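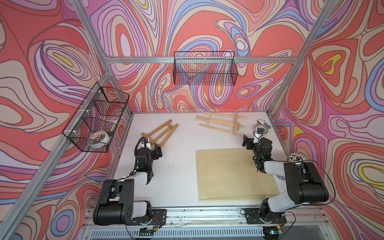

I have been putting the same easel together, in one form or another, for most of my adult life, and I've got opinions about it. The main one is that a flat-packed tabletop easel is a better thing to own than a ready-made one, and I'll defend that against anybody, including my friend Lieven Van Hecke, who paints a lot better than I do and thinks I'm nuts.

Lieven's easel came assembled. It's a big Medeiros studio model, it weighs as much as a washing machine, and it has stood in the same corner since he bought it. He loves it. When he wants to paint somewhere else (the porch, say, or my kitchen) he doesn't, he just stays home and complains about the light. I once asked him why he'd never taken it apart and he looked at me like I'd suggested taking the dog apart.

Mine comes down to a heap of sticks and a board. You've got your two rails with the crossbars, kind of a ladder, you've got the back leg business, and you've got a piece of plywood to put the paper on. I can lay the whole thing out on a table and see every bit of it, and I really think that's half the pleasure! Before I paint anything I like to have the parts spread out and push them around for a while. It's like shelling peas. My hands are busy and my head is working out what color the sky's going to be.

Now, people hate assembly. I know. I grew up in a house where a Grundetti bookcase caused a silence that lasted from Saturday lunch until bedtime. But a bookcase you build once, under pressure, with everybody watching, and then you live with your mistakes for twenty years. A little easel you build over and over. By the third time you don't need the sheet. By the tenth you've noticed that one rail has a slight bow in it and goes better on the left, and you feel like a cabinetmaker.

And the crossed legs, let me say something about the crossed legs. Every beginner in my class at Zidville (we meet upstairs, over the bike shop) sets them up too upright. Every single one. They want the board standing tall like it's in a museum, and then they lean on it with a loaded brush and over it goes. Lean it back! Farther than looks right. Paper on a sloping board lets a wash run down nicely, and paper on a steep one lets it run into your lap.

I'd also like to put in a word for having two of them.

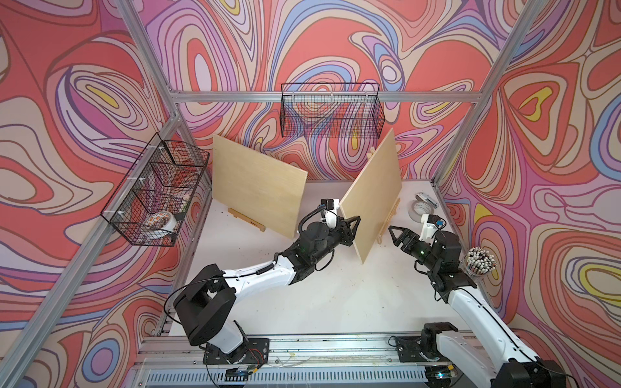

I resisted this for ages because it seemed greedy. One person, one easel. Then Ailbhe Ní Mhurchú, who started the Zidville class and still comes when her knees let her, left a second one at my place over the winter and I got used to it in about 3 days. You work on one board while the other one sits there propped up, drying, and every so often you glance over at it sideways and see what's wrong with it. You can't see what's wrong with a thing when it's six inches from your nose. You need it standing up across the table being ignored.

The other thing two boards do is slow you down, and I need slowing down. With one board I'll fiddle. I'll go back into a damp passage with a brush I should have put away, and I'll turn a decent hillside into soup. With a second board waiting I've got somewhere else to put my fidgeting.

Lieven says this is an argument for discipline and has nothing to do with furniture. Fine. He has discipline. I have furniture.

What I won't defend is the stuff that gets sold along with easels. The trays that hook on! The little rubber feet! I bought an Okar accessory kit once with a lamp, a palette arm and a cup holder that held no cup I've ever owned, and the whole lot went to the school rummage sale in November. A plain cup full of pencils does me. Tape I'll give you, you can't have too much tape, and I keep it within reach because I'm forever wanting one more strip along the bottom edge. A clip at the top of the board is good too. After that you're shopping, and shopping feels enough like painting that you can lose a whole month to it.

Ailbhe did her best work on a drawing board tipped up against a stack of cookbooks, and she'll tell you so if you give her a cup of tea. I don't go that far. I tried the cookbooks and they slid. But I notice she kept the fold-down easel for traveling and gave away the big one, and she has sold more than 100 paintings, which is more than the rest of us put together.

So if you're standing in a store looking at a solid, handsome, already-built easel and next to it there's a flat box that rattles, get the box. Set it up badly. Take it apart and set it up again, leaned back more this time. If a peg goes missing you can whittle one, or do what I did and use the end of a chopstick, and mine has held since spring.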